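Straightening verticals on a tall tower without losing the top

Posted in Architecture and Buildings

Nasus
I took a set of pictures of the old water tower in Treltutville in May, standing fairly close because there is a fence on the far side of the road. In all of them the tower leans back and gets narrow toward the top. When I use the perspective slider to fix it, the sides come out straight but the top of the roof gets cropped off. I used a 20 mm lens. Is there a way to keep the roof, or do I need to go back?

Kao
You need more space around the building before you correct it. The slider stretches the top of the picture and the program then trims whatever no longer fits in the rectangle. Turn off the automatic crop first and see what is left. You may find the roof is still there and only the corners are blank. Blank sky in the corners is easy to fill.
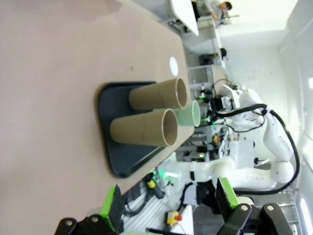

If the roof is gone even with the crop turned off, then yes, go back. Stand farther away if the fence allows it, hold the camera as level as you can, and leave a lot of sky over the roof. You will throw away the bottom part of the picture, which is mostly road anyway.

Also, don't correct it all the way. I stop a little short of full on tall buildings. Fully straight sides on a tower shot from close up make it look wider at the top than it is.

Dronel
just shoot it upright in 2 rows and stitch them. works for me with churches

Nasus
Turning off the crop worked on 3 of them. The roof is all there and I only had to fill two corners on each. The rest were too tight, so I'll try again from the parking lot.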